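Lulton Plan
Two-arm motion planning and wrist-camera perception, one install

Home / Software / Planning / Lulton Plan

For tabletop cells with two arms sharing the same space. Plans both arms together, checks cables and mounting brackets as well as links. Runs next to your existing controller, no new firmware.

What you get
Planner, grasp picker, Clandska viewer (replay, step back, edit a waypoint)
Drivers for Karras arms, others thru the open interface
Replanning at 49 Hz on the recommended PC
Up to 7 saved cell layouts per license
Log export, plain CSV

Wrist view
Each arm keeps its own object list from its own camera. Lists get merged before planning, so a bowl hidden behind a finger on one side can still be picked up from the other. Plates and shallow dishes: use the rim grasp preset. Bowls: top-down or rim, set per object. Custom printed fingers are fine, load the mesh and set the tip offset first.
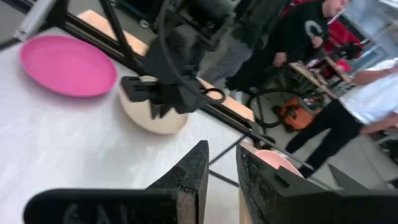

Clearance between arms is set per joint, default 100 mm, go lower only after you've run the cable check. Steep camera angles are OK, calibration takes the tilt into account. Recalibrate if you swap fingers or move a braket.

Requirements
Linux PC, wired network to both arms. Wi-Fi not supported for control. Viewer runs on anything.

Whats new
Udham importer for table and rail geometry. Faster startup. Fixed the gripper-open bug from the January release.

Licensing
Per cell, perpetual, updates for a year. Trial on request. Setup questions or odd hardware: ask for Heriberto Grajales, support desk.

Page updated 28 May 2025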